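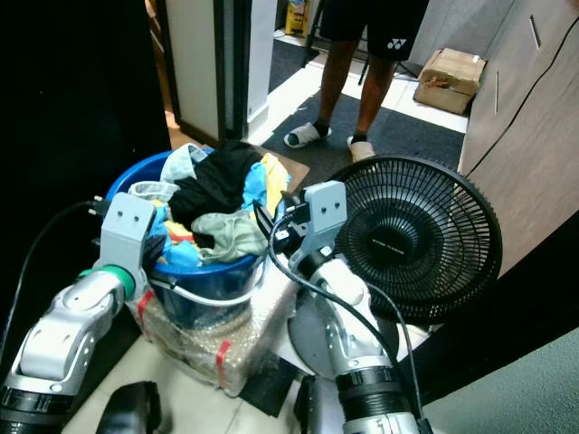 Home Notebook Methods Parts list Archive Search

August 5, 2023

Bimanual tub lift, laundry load. Log for the Girkon task set.

Picking up from where the April entries stopped. The question is still whether we can get the two arms to agree on a rim grasp without giving either one the lead. In the April version the left arm closed first and the right arm chased it, and the tub rotated under the left jaw before the right one got there. On an empty tub you can get away with that. On a full one the load shifts and the rim goes with it.

What changed. The policy now predicts a single midpoint for the pair plus a half-width and a yaw, and both wrist targets are computed from those. So there is one thing to be wrong about instead of two. Gripper closing is gated: neither side closes until both wrists are inside tolerance of their targets. I took out the old timeout that let one side close anyway, which was hiding a lot of bad approaches.

Data is 200 teleoperated demos, all with the blue tub, all with mixed clothes. Clothes were tipped out and put back between demos so the heap is never the same twice. The tub goes up on the bubble-wrapped box, since lifting from the floor puts the elbows in a bad place. The wrapping has some give in it, so the rim height is not quite the same from one placement to the next. I left it like that on purpose for the training set. For evaluation I would like something stiffer.

Evaluation was 45 lifts, no retraining in between. A lift counts if the tub clears the box, holds for 2 seconds and comes back down with everything still in it. 38 counted. The April version on the same test got 21 out of 45.

The seven failures:

Four were cloth in the jaw. Something hangs over the rim, the gripper closes on cloth and rim together, the closing width reads as a good grasp, and then the cloth slides. Sleeves and loose hems are the worst for it. A folded towel on the rim was fine both times it came up.

Two were the thin handle. It was lying against the rim on one side and the right gripper took the handle instead. It does lift, but the tub tilts and I stopped both by hand.

One was a wrong yaw. The midpoint was good but the pair was turned far enough that the left jaw came down outside the rim. Bright blue clothing against a bright blue rim is my guess. The depth looks clean in the recording, so this may be the color branch pulling on its own. Needs a proper check before I write it down as a cause.

Notes on setup, for whoever runs it next:

Keep the fan where it is or take it away completely. Moving it a little is the worst option, because the right arm's approach path was demonstrated around it and the policy seems to use it as a landmark. I ran a few lifts with it gone (not in the 45) and the right arm came in wide but recovered.

Check the gripper cables for slack before homing. The right one runs down the outside of the arm and needs enough length for the full wrist roll.

Shiny wrap gives holes in the depth image. We crop below the rim now, so it stopped mattering for the grasp, but the Wirton logger still saves the full cloud and the files are large.

Log the starting yaw of the tub. I forgot for the first part of the run and had to get it back from the recordings – slow work.

Next: add a cloth check at closing time. The simple version compares closing width to the bare rim width on both sides and reopens if either is over. Threshold to be set from the Nundura bench numbers, which used the same jaws. After that, a second tub with a different rim color, to see how much of this is just learning one blue tub.

Comments (3)

kirmizi_bench: Did you try gating on wrist force as well? We had one arm inside tolerance on position but already pressing on the rim.

Reply from author: Not yet. Force is logged but not used. Two of the cloth failures do show a bump before closing, so it may be worth doing along with the width check.

tolerance_stack: 21 to 38 is a good jump, but how much is the midpoint and how much is dropping the timeout? Would like to see the old policy with the new gate.

This site uses cookies to keep you signed in and to count visits. Accept Manage settings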